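Robotic tidying

Robotic tidying is the use of general-purpose manipulators to pick up, sort and put away loose objects in homes, workshops and small stores. It is distinct from industrial bin picking, in which a machine removes known parts from a container under controlled lighting. Tidying places fewer limits on what may be found, and the machine is usually required to put each object in a particular place as well as remove it from where it lies.

Background

Single-purpose floor cleaning machines have been sold to households for many years. They avoid the problem of grasping altogether and depend on the user to clear the floor first. Early attempts to extend automation to the clearing itself relied on object models prepared in advance, so that an item missing from the library was left in place or treated as an obstacle. Later systems choose a grasp from the visible shape of the object, without first identifying it.

Technical problems

The main difficulty is variety. A hard ball offers two small contact areas and rolls when struck off center. A plush toy yields under the fingers, and its apparent outline is a poor guide to where it will hold. Flat brackets may lie too close to the floor of a container for a finger to pass beneath them. Objects resting against a wall leave no room for one side of the gripper and must be pushed clear, lifted by suction or taken from above.

A second problem is recovery. A person who drops a cup notices at once and picks it up. A machine must detect the loss through finger position, motor current or a camera, and must then decide whether to try again. Poor recovery accounts for much of the difference between short demonstrations and unattended use.

Trials

The Brornus trial, run in a repair shop at Plostach, used a fixed arm to return mixed items to labeled trays. Of 585 attempted picks, 50 ended in a drop and 13 required a person to enter the cell. The remainder were completed, although the average time per item was 9 times that of a shop employee. A later program at Watitz repeated the work with household goods – chiefly toys, cups and small packages – and reported similar faults. Neither trial included clothing or liquids.

Test equipment

Research is often carried out with full-size industrial arms, which are accurate and can run for long periods but are too heavy for most homes. Test sets combine soft and rigid objects in a shared bin, so that one gripper must deal with both.
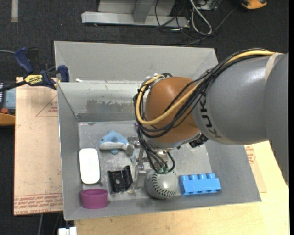
Linnea Rustad has objected that bin tests measure the easier half of the chore, as a household robot must also know where a thing belongs and whether its owner wants it moved. Junaid Janjua takes the opposite view, holding that placement rules can be written by the user and that reliable grasping remains the limiting factor.

Current status

No system described in the Žukauskas survey was judged ready to tidy an ordinary room without supervision. Shop-floor use is closer to practice where the range of items is narrow and a missed pick can wait until the end of the shift.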